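Section 5: Setting up your desk

Hamthorpe Home Study Kit — Set-up Guide

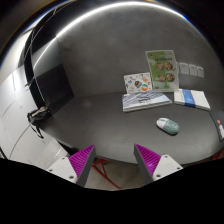

How much clear space does the mouse need?
A patch the size of a large dinner plate is plenty for most people. Make it bigger if you like sweeping arm movements, or turn the pointer speed up (see 5.4) and you can manage with a good deal less!

Getting the desk right is one of our favourite parts of the whole set-up, and it takes less time than making a pot of tea. Do it before you pair anything, while the surface is still easy to wipe and shuffle about.

5.1 Clear and wipe the surface

1. Take everything off the desk, including things you think you'll put straight back.
2. Wipe the top with a barely damp cloth and let it dry fully. Dark tops show every crumb, so go over them twice.
3. Run your palm across the area where the mouse will live. If you feel grit or a sticky patch, wipe again.

Caution: Don't use furniture polish. It leaves a film that makes the pointer skip, and it takes ages to get off again.

5.2 Put things along the back

1. Start with the flat, heavy things: books, boxed games, the folder that came with your kit. Lay them down with the cover facing up, towards the wall.
2. Stand smaller items beside them, never on top.
3. Leave a finger's width between the back row and the wall if you have cables to run.
4. Keep the front of the desk free. Your wrists will thank you — this is where you'll rest them for hours.

Note: A thick book makes a splendid stand for a small lamp, as long as you aren't planning to read it this month.

5.3 Place the mouse

1. Set the mouse on the side of your writing hand, in front of the back row.
2. Sit down, drop your shoulders and let your arm fall where it wants to. Move the mouse to meet your hand.
3. Turn it until your fingers lie along the buttons without bending your wrist. A slight slant suits plenty of people, so don't worry about lining it up with the edge of the desk.
4. Make a few slow circles. If you knock anything, push that thing back and try again.

Left-handed? Swap sides, then swap the buttons in your computer's mouse settings.

5.4 Set the pointer speed

1. Open the mouse settings on your computer.
2. Put the speed slider in the middle.
3. Move the pointer from one corner of the screen to the opposite one. If you had to lift the mouse, go up a notch.
4. Now try clicking on something tiny. If you overshoot, come down a notch.

Femi Ogbonna, who tested this guide at our Ganham workshop, likes his so fast that the rest of us can't use his computer at all. Pick whatever feels good to you!

5.5 If the pointer jumps or sticks

— Turn the mouse over and check the sensor window for fluff. A dry cotton bud will lift it out.
— Try a sheet of plain paper underneath. Glossy and glass tops can confuse the sensor, and paper is a quick way to find out.
— Check the battery, if your mouse has one.

Caution: Switch the mouse off or unplug it before cleaning. Don't look into the sensor light.

Next: Section 6, Lamps and cables.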